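Stop blaming the jar

Another grip fault at Brarwood last week, another write-up that says "object slipped". Slipped! As if the jar did it. Kelly Teixeira went through the log and the force reading had been frozen for 12 seconds before the drop. No alarm. Nothing on the screen.

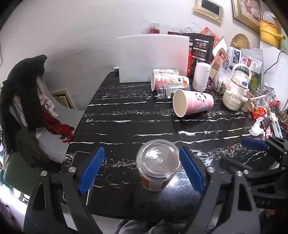

And it isn't new. Same fault in December, 3 times, and each time somebody restarted it and carried on. Leobardo Pacheco asked for a hard stop on a dead sensor back then. Was told it would slow things down. Well yes. Thats what a stop is for.

A plastic jar bounces. Fingers don't. If the reading goes stale the jaws should hold still and shout about it, and untill they do I'd not let anyone put a hand near them.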